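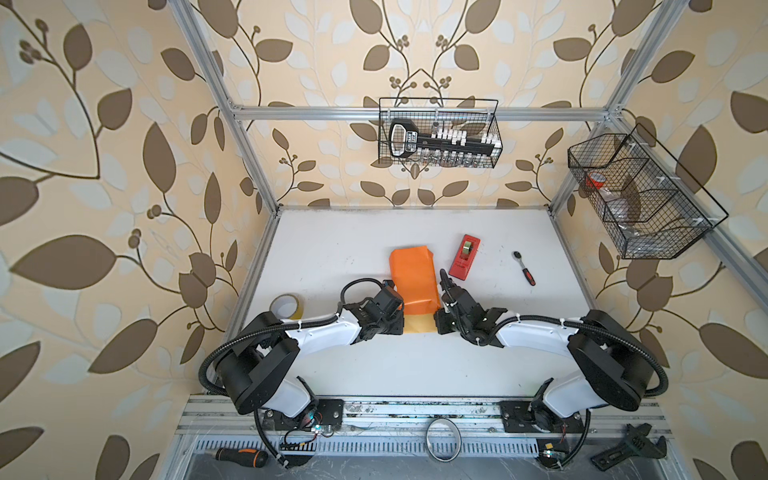 Packing bench, Brutthorpe workshop
Photographs and notes: Randa Abu Hammour
May 15, 2024

The bench is used for bagging small tools and consumables before they go to the Jukwood store. It has a white top, an aluminium extrusion frame and papered walls in a brown leaf print. Storage is in two black wire mesh baskets hung off the frame, which keeps the top clear for the bag in hand. The page covers the orange bags and the baskets.

Bag material
The orange stock comes from Munshi in bundles of 300. It has a slight gloss and takes a crease easily, so it should be stored flat.
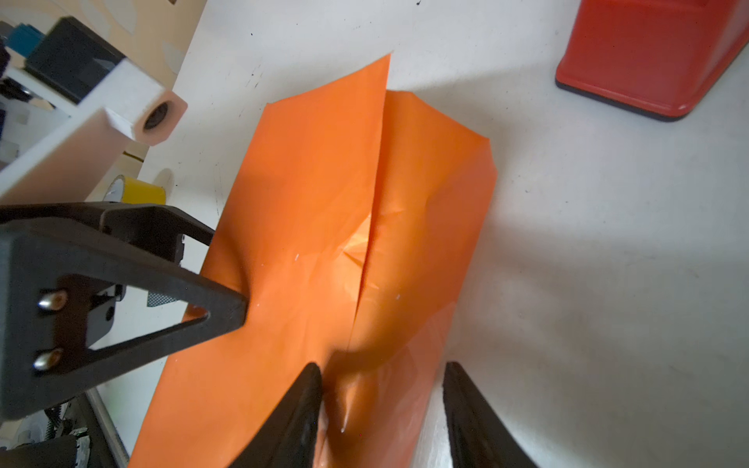 Orange sheet with the left flap lapped over the right. Small creases beside the seam.

The lap runs the length of the sheet. Grarkeo, our previous supplier, cut theirs 15 mm narrower and the flaps did not meet properly at the top corners.

Bag laid lengthwise
Held at the upper end, with the lower end flat on the bench. Ratchet wrench and red packet to one side, masking tape on the other.
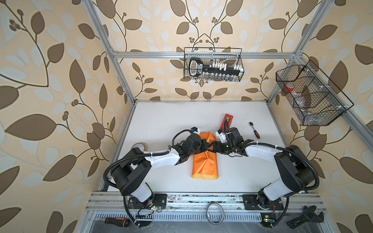

Baskets
The rear basket hangs from the crossbar and takes the long black holder, with the row of small clear vials below it. The angled basket on the right post is divided by wire partitions and is used for light items such as tape and spare clear bags.

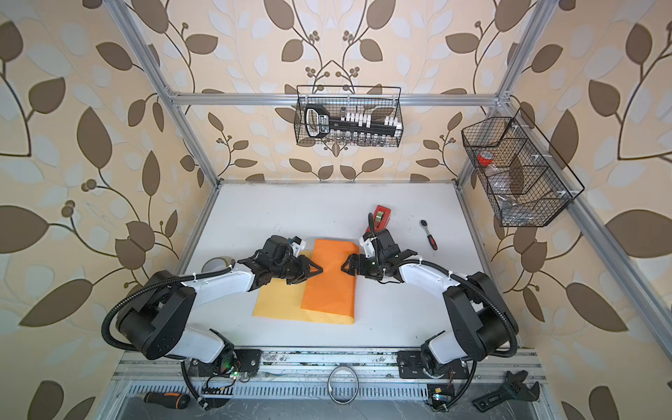
Both can be lifted off for cleaning. The right one was refitted in December, after the divider spacing was changed to 34 mm. Job sheets for the bench are kept in drawer 2.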